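Fumiko Wada
1 Aug 2019

Council has put the Baird to Hurner bus timetable out for comment again. I've read it so you don't have to. A few notes.

The 14 now finishes at Stulleck after 7 pm. If you live past the oval you're walking the rest, and there's no footpath on the eastern side.

The 209 keeps its Sunday run - good. It loses the early weekday one, which is how half the hospital laundry staff get to work.
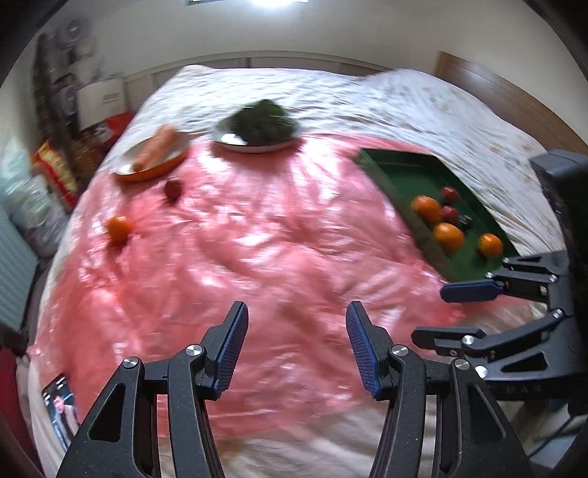
They got 140 submissions in June and the summary covers them in 2 paragraphs. I asked for the full set and was told to fill in a form.

Form's in. If you catch the early 209, write to them and say what time you start work.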